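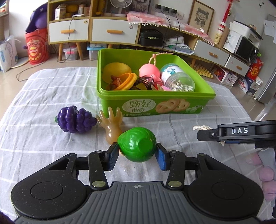

Ningsih Mandagi asked before the visit whether a clip recorded with a hand-held gripper is worth anything to a team whose arms are bolted to a bench, and said that she would vote against Tidix unless I came back with an answer. She also wanted to know who pays for the clips that get thrown out.

I had both questions in my notebook when I got to Gronum on Sep 7, 2024. Prurkari was holding an open day for its Tidix service. Tidix can be bought in two ways. You can rent the grippers and record your own tasks, or you can order finished recordings made by Prurkari's own operators in furnished rooms. We were mainly interested in the second option, for the sorting and put-away work at Hyun, where our current arm does well with boxes and badly with anything soft or round.

Arrival and introduction

Check-in was quick. Visitors were split into small groups and each group was given a schedule. Ours had the talk first, then the recording room, then the review desks, then a short session with the grippers ourselves. Lunch was sandwiches in the hallway. There was no coffee after noon, which several people mentioned on their feedback cards.

The talk was given by Brittany Lavoie, who runs the recording side. She kept it short. An operator holds a gripper in each hand and does an ordinary job with it, such as clearing a table or filling a box. A camera on the gripper records what the fingers are doing, and the position of the tool is tracked along with it. The robot never has to be in the room. What the customer gets is video, finger opening and tool position on one clock, plus a text label for each clip.

She was clear about what is left out. There is no force reading in the standard package. If a task depends on how hard something is squeezed, the customer has to work that out from the finger opening or pay for a separate set with added sensing. That set was not on show and had no price yet.

The recording room

The job being recorded was toy sorting. The work surface is covered with a white cloth printed with a gray grid, and the items go in and out of a bright green plastic box printed with cookies. The fingers of the grippers have blue pads on the inside. The operators wear gloves, and the ones I saw were pink.

The choice of objects was better than I expected. There was a toy fruit with a hard, glossy look, a plastic bunch of grapes, and a rubber hand with its fingers spread. The rubber hand was the item I would have picked for our own tests. It can be taken by one finger, by the palm or by the wrist, and each grip leaves it hanging at a different angle. Our arm would need to see all of those before I trusted it with the item.

The box also had a jar of cotton swabs in it. I asked if that was on the item list or had been left there. It is on the list. Prurkari adds household items to the toy sets so that the customer's model does not learn that everything in a box is a toy.

Rooms are kept furnished and the furniture stays in view. Customers who want a plain background can order one, but Lavoie said most of them come back and ask for the furnished version. For our use I would take a mix. Hyun's sorting area has shelving on every side, and a model trained against a bare wall has caused us trouble before.

Each session is limited to 90 minutes, with a break of 10 minutes in the middle. The grippers are carried the whole time and the work is harder on the wrists than it looks. I tried one later and was glad to put it down.

How a clip is judged

After the recording room we went to the review desks. Every clip is watched by a person before it is released. The reviewer marks the start and end of the grasp, checks the label and gives the clip one of three grades. Clean clips go out. Clips with a slip and a recovery go out too, in a separate folder. Clips where the tracking is lost, or where a bare hand does the work, are rejected.

We were shown the log for one finished batch of the toy task. It held 152 clips, and 117 of them had been graded clean. I asked to see some of the others. The reviewer opened whatever I pointed to, which I appreciated. Most of the ones I looked at had a second gripper passing in front of the camera at the wrong moment. In one, the label named the wrong toy.

On Mandagi's second question, rejected clips are not billed. Clips with a slip and a recovery are billed at the full rate, and a customer who does not want them has to say so in the order. I think the full rate is too high for those. We would use them, but not for the same purpose as the clean ones, and I have told Prurkari so in writing.

Crowded boxes

The part of the toy task closest to our work is the box itself. Once it has several items in it, the fingers have to come down between them, and there is not much clear space to aim for. At this stage the box held a pink pig squeeze toy with a beaded lanyard looped from its top, with the jar and the rubber hand over on the right side. A lanyard like that is a fair test. A finger that comes down through the loop may bring the pig up along with whatever it was sent for.

I asked how the operators are told to deal with it. The written instruction is to take the item in the most direct way and not to tidy the box first. If two items come up together, the operator carries on and the reviewer decides. I would like the instruction to be stricter, or at least to have those clips tagged, as a double pick is the most common fault we log at Hyun. 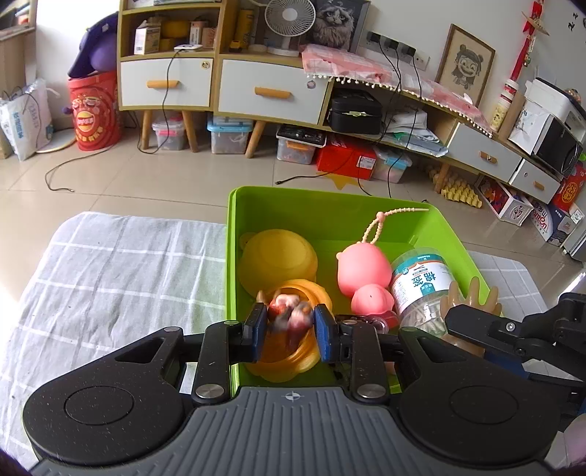

Trying the grippers

Each visitor got a turn with a pair. The fingers open and close with the hand and there is very little delay to get used to. My first few tries were clumsy, mostly because I was watching my own hands when I should have been watching the fingers. By the end of the turn I could pick up a small item and set it down where I meant to.

The blue pads grip well on smooth plastic. Thin flat items were harder, and I could not get a playing card off the practice table without sliding it to the edge. The staff said that this is normal and that the operators do the same thing.

The rental kit comes in a hard case with a pair of grippers, chargers, spare pads and a calibration board. Pads are treated as a wear item and the customer pays for replacements. Setup in a new room was demonstrated once from start to finish. It went without a problem, but the person doing it had clearly done it many times. I would plan on a full morning for a first attempt by our people.

Answers for Ningsih

The clips can be used with a fixed arm, with limits. The tool position is recorded relative to the room, so it can be moved into the frame of a bench arm, but a person can reach around the far side of a box and our arm cannot. Prurkari will filter an order against the reach of a named arm if we send them the drawing. They do this before billing. I asked to see a filtered set and was promised a sample in March, which is later than I wanted.

My recommendation is to order one small batch of the toy task, furnished rooms, with the slip and recovery folder left out of the first order. We should ask for tags on double picks and wait for the filtered sample before we sign for anything larger. I would not rent the kit yet. We have no room set aside for it, and the operators' skill is a good part of what Prurkari is selling.

The price sheet and my notes on the file format are in the shared folder. The feedback form for the open day is still on my desk and I will send it in with the question about the rate.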